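Zuromo Walk Registration, version 8
Section 4: Check-in station set-up for charity walks and marches
Revised 6/8/22

This section covers the set-up of one check-in station for a fundraising walk with a fixed start time. It assumes that the event has already been created in Zuromo (see Section 2) and that the route has been approved by the town. For events with more than one start point, repeat the full procedure at each.

## 4.1 Before the day

1. Sign in to the Zuromo desktop program with the organizer account. Station accounts can't export the walker list.
2. Open **Events**, select the walk, and choose **Close online sign-up**. Anyone who tries to join after this point is sent to the walk-up form.
3. Choose **Export > Station list**. Save the file to the USB stick supplied with the Brommont label printer.
4. Print one paper copy of the list, sorted by last name. Keep it with the station leader.
5. Charge both tablets to full. A full charge lasts about 8 hours with the screen at medium brightness.

> **Note:** Walkers who asked for their names to be kept private appear on the station list by number only. Don't write their names on the paper copy. This applies to all awareness walks where some of those taking part may be survivors or family members.

## 4.2 Placing the station

1. Place the check-in table at least 17 feet from the start line, so that the line of people doesn't block the route.
2. Set the label printer on the left side of the table and the tablets on the right. The printer cable isn't long enough for the reverse layout.
3. Run the power cord behind the table and tape it down along its full length.
4. Put the donation box where the station leader can see it while seated.
5. Leave the front edge of the table clear for signing waivers.

**Caution:** Don't place the printer in direct sun. The labels are heat-sensitive and will turn gray in the tray. Labels that have darkened can't be scanned.

If snacks are offered, keep them on a tray at the far end of the table, in their original packages so that walkers can read the ingredients. Crumbs in the label feed are a common cause of jams.

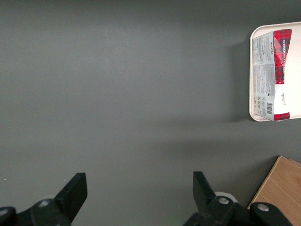
## 4.3 Connecting the tablets

1. Turn on the printer and wait for the green light.
2. On the first tablet, open Zuromo and choose **Station mode**.
3. Enter the station code shown on the first line of the paper list.
4. Choose **Load from USB** and select the station list. Loading can take up to 90 seconds. Don't remove the stick while the bar is moving.
5. Check that the total on the screen matches the total at the foot of the paper list.
6. Repeat steps 2 to 5 on the second tablet.
7. Print a test label from each tablet.

If the totals don't match, the list was exported before sign-up was closed. Go back to 4.1, step 2, and export again.

> **Note:** The tablets share check-ins over the printer's own network – no outside signal is needed. When the link is lost, each tablet stores its own check-ins and merges them when the link returns. A walker checked in on both tablets is shown in orange until the station leader clears the double entry.

## 4.4 Checking in walkers

1. Ask for the walker's last name or number.
2. Select the walker and confirm the team, if one is shown.
3. Have the walker sign the waiver. Walkers under 18 need the signature of a parent or guardian.
4. Select **Check in**. The label prints at once.
5. Hand over the label with the ribbon or sash for the event.

Cash gifts are entered under **Gifts > On site**, in whole dollars. Enter each gift separately, even when a team hands in one envelope. The receipt numbers depend on it.

One station can hold up to 149 walk-up entries. When the limit is reached, the tablet shows code E17 and the walk-up button turns gray. Use the paper form from then on and enter the forms at the desktop after the event.

## 4.5 Closing the station

1. Select **Close station** on each tablet. The second tablet must be closed within range of the printer.
2. Wait for the message **Merge complete**.
3. Save the final list to the USB stick.
4. Count the donation box with two people present and record the amount on form B.
5. Turn off the printer and remove the label roll – a roll left in place will curl and jam at the next event.

Paper lists and signed waivers go back to the organizer on the same day. For address cleanup and thank-you letters, see Section 6.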